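Jatero Batch Renamer: a small tool that does most of the job

Renaming photos is dull work, and most of us put it off until the folder is full of file names nobody can read. Jatero is a Windows program that renames, sorts and tags picture files in bulk. I used the paid version for a month on my own archive and on a shared drive at work. Liltell, the company behind it, also offers a free version that stops at 800 files per run.

Setup

The installer is small and didn't try to add anything else to my computer. On first start you pick a folder and Jatero reads it. My test folder held 1372 pictures from three different cameras, and the list was ready before I had finished reading the welcome screen. Scrolling stayed smooth.

Renaming

You build a name out of blocks: date, time, camera model, folder name, counter, free text. Drag them into the order you want and the new names show up in a column next to the old ones. Nothing is changed until you press Apply. If two files would end up with the same name, both lines turn red and the Apply button stays gray.

There are 18 blocks in all. I needed five. The one I missed is a block for the lens, which the older Kuhlmann Rename has had for years.

Undo works, even after closing the program. I tested it on a folder I had renamed a week earlier and every file got its old name back.

Sorting and preview

The preview pane is wide enough to judge a picture at a glance, and you can step through a series with the arrow keys. Marking a file with the space bar sends it to a subfolder at the end.
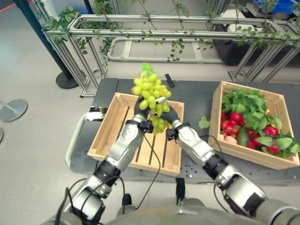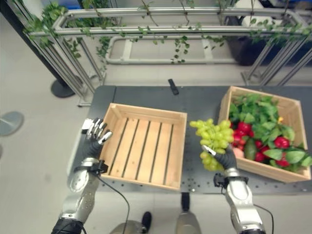
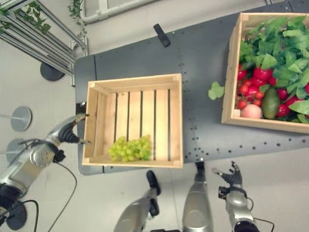

Sorting by capture time across cameras is where Jatero earned its price for me. If one clock was off, you enter the difference once and it is applied to every file from that camera. The setting is hidden under Tools, then Sources, and the help page doesn't mention it.

Tags are weaker. You can add keywords to a selection, but there is no list of keywords you have already used, so typing mistakes pile up. I ended up with both "harbor" and "harbour" in one folder. Flurville, my usual photo manager, read the tags without trouble.

Speed and stability

My laptop has 8 GB of memory and is not new. Renaming the full test folder took less time than making coffee. Over a network drive it was a good deal slower, and the progress bar sat still for long stretches before jumping to the end. I had one crash, while switching folders during a preview. No files were lost.

Price

You pay once for a license, and it covers two computers. Updates within the same main version are included. The free version has the same blocks and the same undo, so try it first. Anyone who only cleans up a vacation folder now and then can stay with it.

I would like a keyword list and a better progress bar in the next update. I'm keeping it installed for the renaming and the clock correction, and doing my tagging in Flurville as before.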